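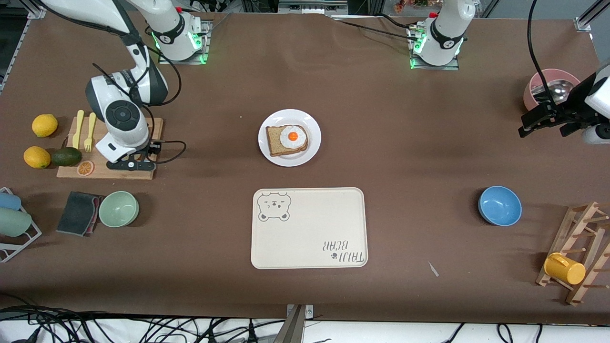
Valentin Wyss wrote under my last post that I should quit soaking my beans overnight and just salt the pot early, and I have thought of very little else since December!

So I tried it. One bag of black beans, straight into the pot with salt, half an onion and a bay leaf, and I let it go on the lowest flame while I answered mail. They came out creamy all the way through, with skins that held together, and the broth (oh, the broth!) was so dark and thick that I drank a mug of it standing at the stove.

I've been cooking beans for 30 years and I always poured that soaking water down the sink, color and all. Chickpeas are another matter, I still soak those, and big limas too.

Next up is a pot of pintos with dried chile and a spoonful of lard, the way Efraín Escobar makes them. He starts his at 11 in the morning and won't lift the lid until lunch. I can't leave a lid alone that long, but I'm going to try. If you have a favorite bean I haven't written up yet, please send it my way!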